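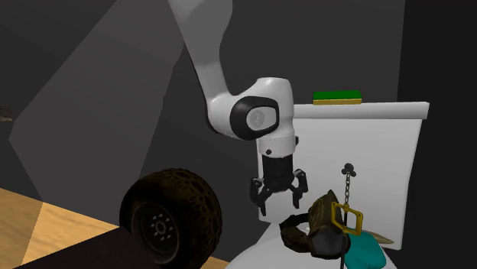
23 jul 2020. Passei a manhã a rever a célula Molefe no simulador, porque desde a atualização do controlador a garra fecha com um desvio que não devia existir. A Kekeli Amissah já me tinha deixado uma nota sobre isso em junho e eu fui adiando. Comecei pelo punho. Parei o braço com os dois dedos abertos diante do autoclismo, o esquerdo quase encostado à face da frente, e comparei a posição com a que o ficheiro de configuração pedia. Não batia certo. O ponto de ferramenta ainda era o da garra antiga, mais curta. Corrigi o valor, guardei com outro nome e deixei o ficheiro velho na pasta Nunden, para o caso de ser preciso voltar atrás.

Depois corri 64 aproximações sem contacto. Duas pararam por limite de junta, as restantes chegaram ao fim. Nas que pararam, o cotovelo era levado para uma postura que o planeador não devia escolher. Apertei o intervalo dessa junta e repeti só essas. Passaram as duas.

Almocei tarde. A Rosalind Pettigrew ligou da Mandden a perguntar se podia contar com a célula para amanhã. Disse que sim, mas sem a parte da esponja em cima do autoclismo, que fica alta e ainda não verifiquei a folga do punho nessa zona. Ela preferia ter tudo junto. Ficou combinado que lhe mando primeiro o que está em cima da tampa da sanita.

À tarde tratei da base. O pedestal tinha uma malha de colisão maior do que a visível, herança do modelo que veio da Clavetti, e isso explicava os avisos quando o braço baixava. Refiz a malha e alinhei-a com o tampo. Aproveitei para rever as massas dos objetos. O desentupidor estava com 2.000 gramas, que é um disparate; baixei para 259. O pneu não mexi, fica como obstáculo fixo.

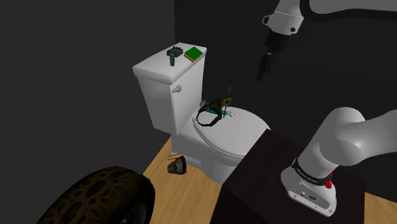 *Vista do lado do pedestal, com o desentupidor tombado no chão.*

Voltei a carregar a cena por volta das seis e os avisos da base desapareceram. Falta o atrito dos dedos, que continua com o valor de fábrica, e falta escrever à Kekeli a dizer que a nota dela tinha razão quanto ao ponto de ferramenta. Deixei o ensaio longo a correr durante a noite, com registo das juntas ligado. Amanhã, antes de enviar seja o que for à Rosalind, ver primeiro o registo do cotovelo e só depois a zona alta do autoclismo.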